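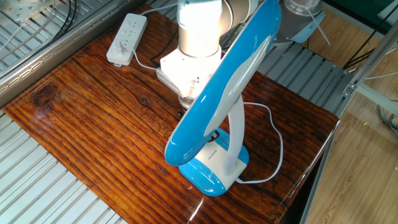
Our project asked a simple question that we ended up loving: how much does the light on your desk change the way you study? We called it Lunine, and we spent most of the fall semester arguing about lamps (in a good way!). Our favorite was the blue and white one with the big oval ring for a head, because its curved neck and wide ring look nothing like the plain office lamps we grew up with. It also taught us to think about the table. Ours has a deep reddish-brown top with a glossy finish, and shiny wood bounces light right back at you, so we laid a sheet of gray paper down before taking any readings.

Marta Bondarchuk built the log sheet and I did the measuring. We aimed for 500 lux at the page, which was our target for reading, and 600 for drawing. Moving the lamp head even a little changed the number a lot, and that was the most exciting part! We took nearly 30 readings per seat and ended up with 1209 in all.

Cords were the other surprise. With a power strip on the tabletop, the lamp cord needs room to loop, and that eats into your writing space. Next time we want to clip the strip under the edge. In January we start on the second part, with window light added in, and we already have two seats by the window picked out.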